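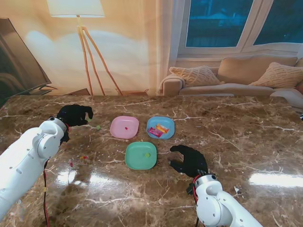
Attachment 1. Teltberg station, left hand holding a green candy, right hand open beside the green plate.

Ticket: Left hand slow to release small green candies; operators clearing table by hand
Site: Giment, Teltberg
Product: Prundia two-arm sorting station, Kwofie task software
Priority: Normal
Status: Closed, with one item moved to a separate request

Reported by site, Thursday 7:40 a.m.
Station sorts mixed candy onto three plates: red on pink, green on green, wrapped on blue. Since the last Kwofie update the left hand picks up small green pieces and then holds them over the plate for too long, or lets go early and the piece lands on the table. Wrapped pieces are not affected. The shift log from yesterday shows 53 green picks and 17 bad releases. Before the update we would see one or two a shift and did not bother logging them.

The staff side of this needs to go on the ticket as well. When the station came in, the two sorting positions on each shift became one station operator and one packer. The operator is supposed to load, watch the screen and swap plates. At the moment the operator is also picking dropped candy off the table, and each time they reach in the station pauses and has to be restarted. The packer then waits. We were told the operator could look after the labelling bench at the same time. That is not possible with this many stops.

Support, 9:15 a.m.
Thanks. Please confirm:
Software version on the Kwofie status page.
Whether the fingertip pads on the left hand were changed or cleaned recently, and with what.
Whether the right hand shows the same fault if you swap the pick assignment.
Whether dropped pieces are put back in the batch or thrown out.
Please keep hands out of the work area until the status page reads Paused. Several restarts in your log were triggered by someone reaching in while the arms were still moving.

Reported by site, 11:05 a.m.
Version matches the one in your release note. Pads not changed. Wiped at end of shift with the usual damp cloth. With the assignment swapped, the right hand did the same thing on green and was fine on red. Dropped pieces are thrown out and entered as waste.
On the reaching in: operators say the pause button is on the far side from where they stand to load. They have to walk around for it. We have reminded everyone, but the button position is the cause.

Support, 1:30 p.m.
Both hands showing it rules out the pads. We compared the grip profiles before and after the update. The small green item lost its own profile and is now using the default one, which closes further and opens more slowly. Red still has its own profile.

Steps to restore:
1. Pause the station and wait for the status page to read Paused.
2. Open Kwofie, Items, Small green.
3. Set grip profile to Small round. Do not use Copy from red, as it also copies the plate target.
4. Set the release delay to 6.
5. Save, then run a test batch of green only with the table clear.

Reported by site, 3:50 p.m.
Done as written. Test batch was clean apart from one piece that rolled after release and stopped against the rim of the plate. Ran a mixed batch of 19 after that with no bad releases. Operator did not need to reach in during either one.

Support, 4:10 p.m.
Good. A piece that rolls but stays on the plate is within spec. Please leave the setting overnight and send the shift log. We will add a check to the update procedure so item profiles are listed before and after.

Reported by site, following day
Log attached. One bad release on green, none on red. The packer was not held up. The operator did some time at the labelling bench, roughly half of what was planned. The rest went on plate swaps, which are still done by hand and were not in the original time estimate. The shift has asked that the second duty stay optional until that estimate is redone. Site agrees.

Support
Closing the release fault. Cause: grip profile dropped during update. Fix: profile reassigned on site.
Pause button position moved to a new request under hardware. The part is a longer cable and a second bracket, and can be fitted on the loading side during the November service visit. Until then the operator should load from the button side, even though it is a longer reach to the candy bin.
Time estimate for plate swaps is not a support item. Passed to the Prundia account desk with the shift log.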